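Household Help > Sports gear and toys

Ball pump handle pulls out but nothing goes into the ball?

Posted by Turilska_mom
2/13/22

Hi all! I have one of those little hand pumps for sports balls and it has quit on me. The handle slides in and out just fine (almost too easy, there's no push back at all) and I get maybe a tiny puff out of the end. My son's basketball is flat as a pancake and so is the soccer ball we keep in the car. I've tried 2 needles, one that came with it and one from a pack in the junk drawer. Same thing with both. Is it worth messing with or do I just go buy another one? It wasn't expensive but I hate tossing something that looks perfectly good. Also, how do I know when the ball has enough air, because I have always just squeezed it and hoped.

58 people found this helpful

nundton_hoops

Just get a new one, they're cheap. Mine died the same way and I didn't bother. Make sure you wet the needle first though or you'll wreck the valve on the ball.

Quaye397

Don't throw it out yet! No push back on the handle nearly always means the seal inside has dried up, and that's a five minute job. I've coached rec league in Stekdale long enough to have a whole drawer of these things and I've brought most of them back at least once. My Franklin is still going and it lives on the kitchen table half the season, so I'm a bit attached to it.

First do the thumb test. Take the needle out, put your thumb tight over the hole and push the handle in. If it fights you, the pump is fine and your needle is clogged or your ball has a bad valve. If it slides in like nothing's there, it's the seal.

For the seal, here's how I do it.

1. Pull the handle all the way out so you can see the metal rod. Wipe the rod down with a dry paper towel. You'd be amazed at the gunk that comes off (playground sand, mostly, in our house).

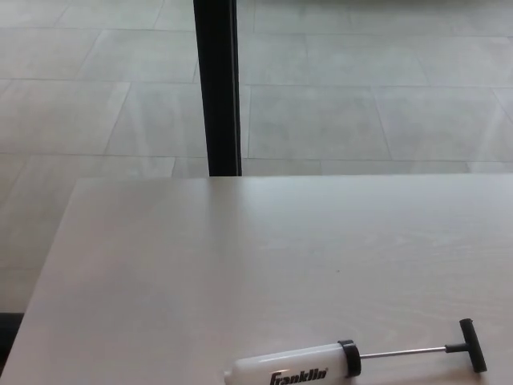
2. See if the collar where the rod goes in will unscrew. On some pumps it does and on some it's stuck on for good, so don't get the pliers out. If it comes off, slide the whole rod out and look at the rubber piece on the far end.

3. Put a little silicone grease on the rubber and work it around with your finger. I stay away from cooking oil, it gets gummy. If the rubber is cracked or has a chunk missing, grease won't save it and you can go with what the other poster said.

4. Put it back together, pump it ten times or so with nothing attached, and try your thumb again.

As for how much air, the number is usually printed on the ball right by the valve. If you don't have a gauge, hold the basketball at shoulder height and drop it. It should come back up somewhere near your waist. Soccer balls I still do by squeezing, same as you!

Turilska_mom

Thumb test says seal, it slid right in. The collar does unscrew so I'm off to find some grease. Would the stuff for bike parts work or does it have to say silicone?

Quaye397

Get the one that says silicone. Regular bike grease can be hard on rubber. Plumbing aisle, little tub, it'll last you years.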